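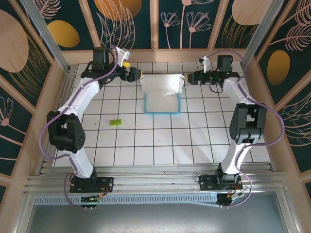 From: Stutulden workshop
To: Neltau teleop list
Date: Oct 10, 2019
Subject: Re: Two-arm box task, how many demos before you train?

Neltau bench wrote:

> We're about to start recording for the brick-and-box task and I have
> a few questions before we burn a whole week on it.
>
> 1. How many demonstrations did you record before the first training
> run that was worth looking at?
>
> 2. Do you put the brick in the same place every time, or move it?
>
> 3. One person driving both arms, or two people with one arm each? We
> tried two people and kept bumping grippers over the box.
>
> 4. Do you keep the takes where the operator fumbles and recovers?
>
> We have the Justeo leader handles on order but for now we're
> moving the arms directly by hand with the motors slack.

Great timing, we spent most of last month on exactly this and I've been itching to talk about it with somebody who has the same headaches!

On 1: we trained after 18 demos, mostly out of impatience, and the result was more interesting than I expected. The arm went toward the brick every time and then closed on air next to it. So it had the general idea and none of the precision. At 40 it was picking up the brick on most tries, and the other arm had started to do its part with the flap, though it liked to push the whole box backward while it was at it. We stopped at 99 because the drive filled up (I know, I know) and I haven't felt a strong need for more yet. If I were you I'd train early anyway, at 18 or 24, just to find out what's wrong with your recordings. We found out our timestamps were off between the left and right arm, and I'm very glad we didn't learn that at 99.

On 2: move it! Please move it. Our first batch had the brick on the same tile every time and the policy learned that tile by heart. Shift the brick over one tile and the gripper went down on the old spot. If your floor is tiled like ours, the grout lines are wonderful for this. We wrote tile positions on slips of paper, drew one before each take, and set the brick down there at whatever angle it landed. Leave out the tiles right under the arm bases, though. The wrist has to fold so far back to reach them that the elbow ends up in a silly pose, and then the rest of the demo is spent getting out of it. The box moves too, but less, a finger's width either way and a small turn.

On 3: one person, both arms, and it isn't close. We had the same trouble with two drivers. Each one waits for the other, so you get long pauses, and the robot learns the pauses. One person just knows what their other hand is doing. It's slow at first — my first ten takes were awful — but then something clicks and it feels like packing a box with your own hands, only with thicker gloves. Take breaks. My takes get sloppy without my noticing, and I only see it on playback.

On 4: keep the small fumbles, drop the big ones. If the brick slips and you go straight back for it, that's gold, I'd keep every one of those. If you knock the box over and have to reach in with your real hand, delete it. We kept a few of the second kind by accident and got an arm that would back off and sit there as if someone was about to come and help.

About guiding the arms directly: it's fine for learning the motions, and I think everyone should try it for an afternoon, but your hands and forearms will be in the camera view for the whole take. Ours were, and we threw those out of the training set. If you can't wait for the handles, you could record the joint angles while guiding by hand, step away, and play the motion back with the cameras running. Reset the brick to the same spot first. It takes twice as long but the video is clean.

Two smaller things. Check the cables at the full reach of each arm before you begin, and leave more slack at the elbow than looks tidy. Ours pulled tight on a far reach and the wrist encoder dropped out in the middle of a really nice take. And fold the box flaps outward the same way before each recording, with a good crease. A flap that springs up halfway through is a different task.

The Stetsiuk conversion script will merge your left and right logs if you record them separately. Use the newer branch, the old one silently drops the last second of every take, and that's the part where the gripper opens. Ask me how long I looked for that one.

I'd love to see your first 24 once you have them, even the ugly ones. What rate are you recording at?

Stutulden workshop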